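A short stop on station two, and what we changed after 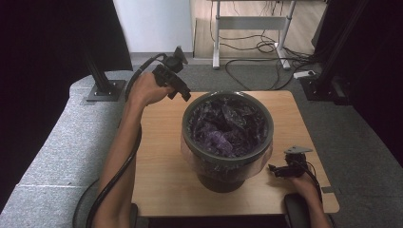 For three mornings in August the left hand gripper at station two stopped answering in the middle of a session, and each time we blamed the software. I want to write down what we found, so that the other group in Bravstead does not lose the same three mornings. The task at that station is the one where the operator works with both hand-held grippers at a bucket of crumpled purple material. It is shiny stuff, with many folds, and it gives the jaws a lot of trouble, but it was not guilty this time. The fault was in the cable. Please look at how the black cable of the left gripper goes over the wrist and then down beside the arm, past the edge of the table. Every time the operator lifts the left hand high, the cable is pulled a little at the connector.

The software reported only "device lost" and after that it kept the last good value of the jaw opening. This is the part that worries me more than the cable. On the screen the gripper looked open and healthy, while in reality we had no signal from it. Irena Głowacki noticed it when she compared the log with her own notes. Of 100 recordings from that week, 47 had a frozen value in the left channel somewhere, and 53 were good. We had to mark all the bad ones by hand, and it took Irena and me most of two days.

Nobody was hurt. But Mieczysław Kubiak reminded us that the same reader program is used with the Mazurek arm in the next hall, and there a frozen value could mean that the arm closes on something when we believe it is open. He stopped the arm the same afternoon, before we asked him. I think this was correct, although it made the Cletik people wait for their tests.

What is changed now. The connector on the left gripper was replaced, and the cable has a strap at the forearm with a small loop of slack before the wrist. The reader program gives an error and a loud tone if the value is older than 40 milliseconds, and it does not fill in the old value anymore. The Mazurek arm will not start if this error is present. Before each session the operator lifts both grippers to shoulder height, opens and closes them, and watches the two numbers move.

One thing is still open. The right gripper has the same type of connector and we have only one spare. I ordered more from Clasumley but I have no delivery date. Until they come, please do not swap cables between stations without writing it in the station book.

Leszek Gajewski

Comments (3)

Teresa Nowakowski
Is the tone also heard with ear protection on? In our hall it is quite noisy when the compressor runs.

Leszek Gajewski
Good question, I did not test it. I will come with the laptop and we can try it together.

Tadeusz Nowakowski
We had "device lost" two times in spring and only restarted. I will check our old recordings for frozen values. Can Irena send me her script?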